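Trallby Makers Help » Arms and Grippers » Left gripper drops things

Muireann Corrigan
Two-arm kitchen setup, Prydderch controller. The left gripper faults at 52 percent closed, then opens by itself. It has already cost me a mug. The right one behaves like a saint. 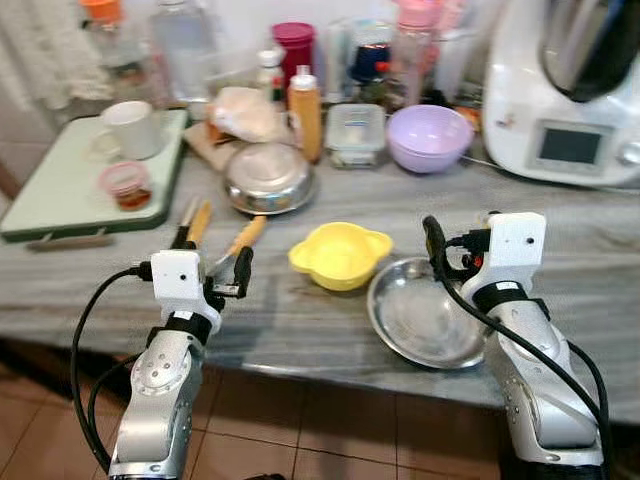
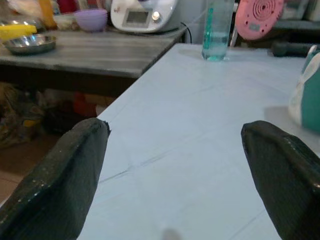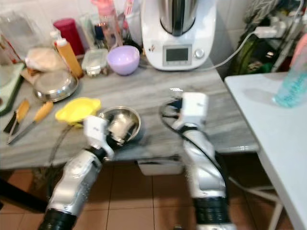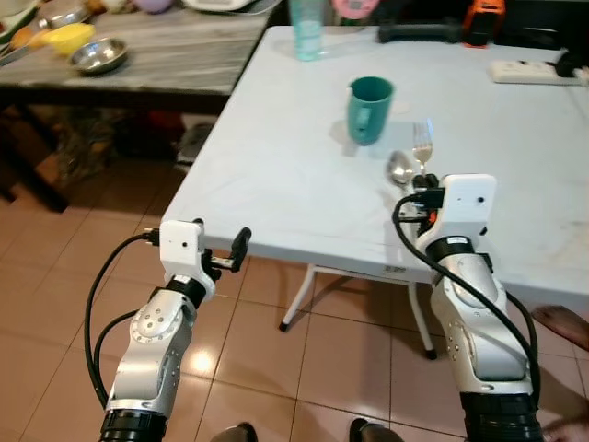 Grip force is set to 60. I tried 100 and it dropped things with more conviction. Any ideas before I go shopping?

osine_fan
Reboot it?

Grunda
Swap the left and right gripper cables at the controller. If the fault moves to the right, it's the cable or port. If it stays put, suspect the gripper motor. Power off first, and put the force back to 48 or so help your spoons. Keep knives out of the job until it's fixed.

Muireann Corrigan
Fault moved. Cable ordered. Rebooting did nothing, but thanks.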